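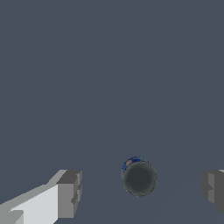

1/ Can lid seams, a short thread

A double seam is five layers of metal folded at the rim. Two come from the body, three from the lid. Sealing compound fills the gaps.

2/ Seam checks at Pirnix run on 62 cans a shift – 3 from each head at startup, the rest at random. Overlap gets measured after a saw cut.

3/ The logged total for March was 1,079. Shafiq Weerakoon pulled 33 for short body hook. Most traced to one worn roll.

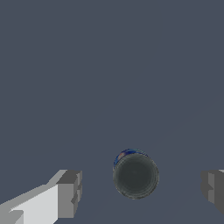 Can from above, rim and recessed lid.

4/ Next: vacuum loss in storage.

© Zlatko Kadrić | Contact | Back to top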